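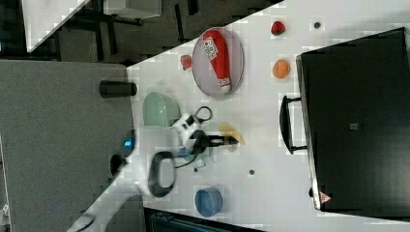

Hand guiding or remote for toy food pick and place?

hkemppainen
Hello all. My task is to teach the arm to take one toy food from a crowded table and put it in a bowl. Until now I push the arm by hand, 32 demonstrations. My colleague Shahnaz wants that we do all again with remote control. Is it worth the labour?
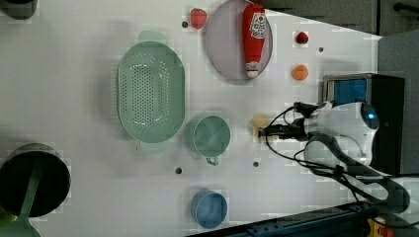
Small yellow piece between the open fingers, pot and colander still on the table.

zevora_lama
I would go remote. When you guide by hand, your own arm comes into the camera picture, and the policy learns from that too. We lost 24 episodes in March this way.

Ekus519
I don't agree. With hand guiding you feel the contact. With remote my new operators squeeze everything, and they need up to 2 hours before the motion is smooth. You can also replay the hand path and record the cameras then, with no person near.

zevora_lama
Replay is fine if every object is put back in the same place. With soft toys I doubt it.

hkemppainen
Thank you both. The wrist view is my other worry – the banana fills the middle of it and hides the lower part of the green bowl.
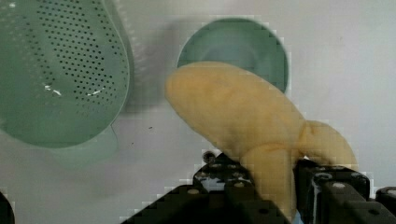

Re: wrist view

Ekus519
Grasp nearer to the end of the banana, and keep the second camera on the whole table.

hkemppainen
OK, I will try ten by remote first and compare. Shahnaz will be pleased.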